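Greifer-Demo beim Tag der offenen Tür, Pukard – Simulation oder echt?

Frage: Lief die Vorführung im September live? Auf dem Schirm griff der Arm nach Rohren.

Antwort 1 (4 Punkte): War gerendert.

Antwort 2 (2 Punkte): Gerechnet, ja. Die Szene stammt von Henier – karierte Matte, schwarzer Arm auf Sockel, verstreute Rohrteile und Schellen. Die reale Zelle steht in Halle 2, Anmeldung am Empfang. 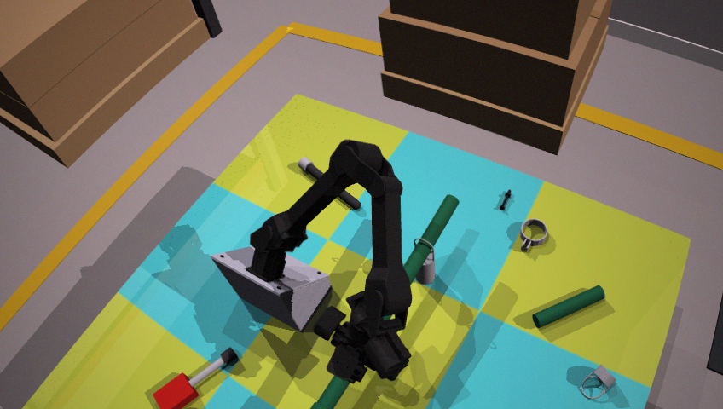

Antwort 2 von Said Lahlou · 23. Jan. 2019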